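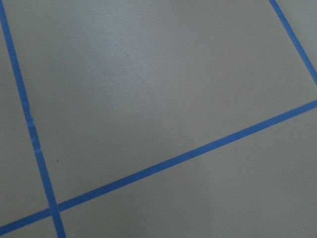 Best format for a small golf society with very mixed handicaps?

Posted in Golf > Clubs and societies

fairway_baker
We have our first proper society day coming up in August at Storkberg and I'm so excited about it I've been drawing up scorecards at breakfast. There are 13 of us. A few play every week and are really tidy golfers, some play when the weather's nice, and a couple only took it up last year and can still lose a ball on a practice green. I play off 14, so I'm somewhere in the middle.

At our informal get-togethers we've just played stroke play and it drags for the newer ones once they've had a bad hole or two. I'd love something where everybody has a chance and there's a bit of a team thing going on as well, but one round only, and we need to be off the course by 5 pm. What works for groups like ours? And how would you split us up?

Answers

Plimden Hacker
Stableford! It's perfect for this, you'll love it. Everyone plays their own ball with their handicap strokes, and you get points on each hole: 2 for a net par, one for a net bogey, three for a net birdie and so on up. Once you can't score on a hole you pick up and walk to the next tee, so a ten on one hole costs the same as a seven or whatever. That alone will save you loads of time.

For the groups, go with three threes and one four. Put at least one of your regulars in each, so there's always somebody who knows where to drop and how to mark the card. Send the four out last so they don't hold anyone up. We tried it the other way round at Clurkmont and the last group finished in a pretty bad mood, though the pie afterward helped.

Then for the team prize, add up the best two scores on every hole within each group. The four does get a bit of an edge with an extra card to choose from. You can take a few points off them at the end (agree on how many before you tee off) or let it go, like we do. It's a great way to get people chatting, too, and newer players are thrilled when their points count!
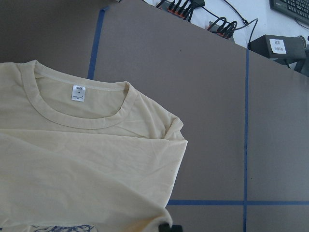

Do the newer players need an official handicap before they can join in?

For a friendly day, an agreed starting number is fine. Look at a few of their recent cards, pick something generous and bring it down after the first outing if they run away with it. Official handicaps matter if you want the scores to count toward anyone's record.

mulligan_monday
stableford 100%. also nearest the pin on a par 3, everybody likes that one

Tee Time at Fiore
Agree with the above, and I'd go for a shotgun start if the course will give you one, but with so few of you they probably won't. Ask anyway, because our place said yes on a quiet Monday when we least expected it.

Be careful which par 3 you choose for nearest the pin. Ours was on the 206-yard hole the first year and not one person hit the green, so the prize went home in the same bag it came in. Pick the shortest you've got. Leave a marker and a pen in the first group's cart, and have each group move it on if they get closer.

One more thing, decide how you'll split ties before anyone starts. We use countback: best points total on the back nine, then the last six holes, then the last three, then the 18th. Print it at the bottom of the card. Have a fantastic day, and do come back and tell us who won!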